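Category: Food Service Automation > Kits and Integrators > Reviews

Thread: Verkwood two-arm tending kit, trial for steamed buns

13 replies | 200 views | Shared 12 times

g_rivadeneira wrote:
Our department at Gristgate is evaluating the Verkwood tending kit for a catering kitchen that serves 160 covers at lunch. The package consists of two arms with two-finger grippers, the control software and a year of remote support. The task under review is narrow: moving steamed buns between a plate and a countertop steamer. I would be grateful for comments from members who have assessed the kit, particularly on handling marks and on the cost of replacement fingertips.

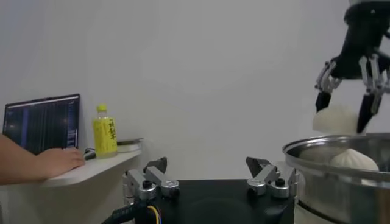 The quotation we hold includes installation but excludes operator training, which is charged by the day. Our purchasing office considers this unusual and has asked me to find out whether other buyers were offered the same terms.

Reply by H. Ackermann
We received the same terms in December. Training was added without charge after we asked for it in writing. I would advise you to do so before signing.

On handling, a pleated bun has a soft dome, and the grip has to be set for the product you intend to serve. Our first settings left two dents in every bun. The support desk corrected this within one call. We have had no complaint since.

Reply by pnavarrete
I must disagree with the previous member on one point. At Navarrete we ran the kit for 12 shifts and did not find the support desk responsive. Our second call was returned the following afternoon, by which time the lunch service had been completed by hand. The hardware itself gave us no difficulty.

I would also question the application. A steamer is an inexpensive appliance and a cook can fill one in very little time. Unless the arms are given other duties between batches, I do not see how the purchase can be justified at your volume.

Reply by g_rivadeneira
Thank you both. The arms would also be assigned to plating, although the quotation does not cover that work. Mr. Navarrete, may I ask which fingertips you used? Verkwood lists a short pad and a long pointed tip.

Reply by pnavarrete
The long tips. The short pads came too close to the rim of our pot for my liking.
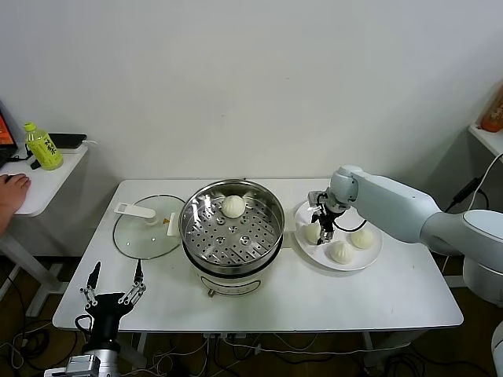

Reply by Y. Zapata (moderator)
Members are reminded that prices quoted under a confidentiality agreement may not be posted. One figure has been removed from this thread.

Speaking for Hirnthorpe, we declined the kit. The cabling needed more floor space than our kitchen could offer, and our safety officer required a guard that was not in the catalog. That is a matter for each site - others may have more room.

Reply by H. Ackermann
The guard is now listed as an optional item. I maintain that the product is sound, and I would not wish one delayed call to decide the question.

Reply by pnavarrete
Two delayed calls, for the record.

Reply by ailsa_sutherland
Has any member obtained a written cleaning procedure for the finger linkages? Our inspector has requested one and the manual refers only to "approved wipes."

Last reply: 9 January 2023

Show older replies (5)

This site uses cookies to remember your forum preferences. Accept | Manage settings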